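Jan 17, 2019

Bin-picking, run 1863. Started the new grasp ranking on the Melis branch this morning and I'm pretty happy with it so far (knocking on wood, the bench has plenty).

Quick recap for Chukwuemeka Ogunleye, who missed the call with Dornstead: the old Plakeo ranker scored every grasp on depth only, so it kept going for parts hard up against the wall and then the planner threw out the pose. The new one adds a clearance term for the whole gripper, hoses and all. I weighted it 70 on depth score and 30 on clearance, which was just my first guess, and it beat everything I tried after lunch. Go figure!

Did 200 attempts with the red and green parts mixed, re-tossing by hand whenever the bin ran low. Wall grasps are way better. What still fails is the red bar standing up close to the side: the ranker likes the top end, the fingers come down at a slant and it rocks over. I tried a steeper approach limit and that just made it skip the bar altogether and leave it for last, so I took it out again.

Also, the bare metal floor is shiny enough to punch holes in the depth map. Zornholm said matte spray back in August and I said no... may have to eat that one.

Next: log the approach angle for every miss, rerun with the same seed, and re-zero the tool before anybody touches the weights.
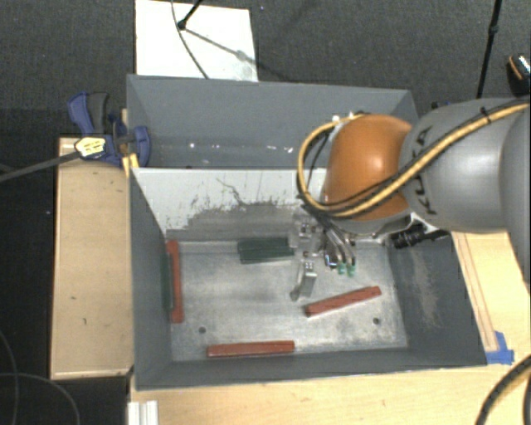 Gripper down in the near bin, red bars and green pieces still in there.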